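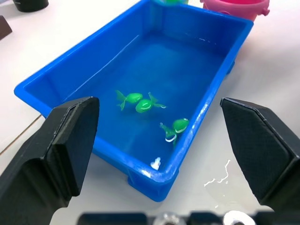 Vilgot Nyberg wanted to know why we don't just drain the pond and count. Fair question, he said, for a pond that size, and he would take a dead-certain number over an estimate any day.

December
By Ingegerd Strand

Start with his question. Draining kills fish and gives one number for one day. The owners at Skomasholm want a number every year, from the same live population.

Basic method. Catch a sample, mark it, put it back, wait, catch again. The share of marked fish in the second catch stands in for the share in the whole pond. Write the ratio on the board. Leave it up.

Assumptions - go slowly:
Closed population. No births, deaths or movement between visits. Mention the outlet screen at Skomasholm and the gap we found under it.
Marks stay on and get read. Fin clips grow back on young fish. Tags fall out.
Equal chance of capture. This is the weak one. Large perch learn the trap, small ones slip through the mesh.
Full mixing after release. All fish went back in at the dock, so the first second-visit hauls were made at the far bank as a check.

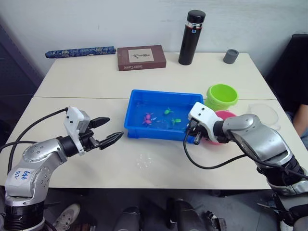
Toy fish in a blue tray of shallow water.

Skomasholm results. 121 fish tagged. Combined estimate from three visits: 704. Give the interval before the point value. It is wide, and the low end is the one the owners should use for setting the catch limit.

Net: 300 feet, same mesh all season. Torunn Strömberg will ask about mesh size. Answer is in the handout, second table.

If tags are lost, marked fish look unmarked, recaptures drop, estimate goes up. Ask the room which way the error runs before giving the answer. Pause here.

Hullcombe: skip if short on time. Open population, stream-fed, needs a different model. Do not quote the first-year number there. Tapio Ojala has the revised one and can take questions on it.

Next slide is the cost table. Read only the bottom row.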